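Chapter 6
Building and Fitting a Two-Finger Gripper

By the end of Chapter 5 you had a working arm on the bench, a power supply, and a wrist plate with nothing bolted to it. This chapter adds the hand. You will make a pair of opposed fingers, fit them to a hand-held grip, and add a small camera that looks down at the fingertips. The same fingers move over to the arm in Chapter 7 without changes.

We start with a hand-held tool for a practical reason. When your own wrist does the positioning, any trouble you have picking something up comes from the fingers or from the way you approached the object. Motors and code can wait.

The build follows one made by Sena Darko and Bernice Acheampong at the Felbridge shared workshop. They used it for 14 evenings on a plain white table, and changed the finger pads once. Their notes are quoted through the chapter where they differ from our instructions.

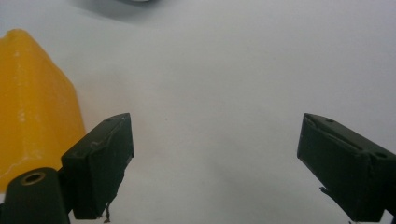 Figure 6.1 The fingers open over a white surface, seen from the tool's camera. A yellow object stands to the left, outside the gap.

Look at the pads before you look at anything else. Scuffs on the upper face and frayed material along an edge are ordinary wear, and you should expect both on your own fingers. Trim loose threads with small scissors. Do not pull them, as the backing may lift.

Notice also where the object stands in Figure 6.1. Closing the fingers from that position would grip nothing. The tool has to move left first, and you will practice that move in Section 6.4 — slowly, with the fingers fully open.

Before you begin, you will need:

2 finger blanks, cut or printed
Threaded inserts and screws to fit
Adhesive grip tape
A camera module with a short cable
200 grit sandpaper
A light-colored work surface

Section 6.1 covers the finger blanks. Read it through before cutting, and mark the left and right blanks in pencil on the back.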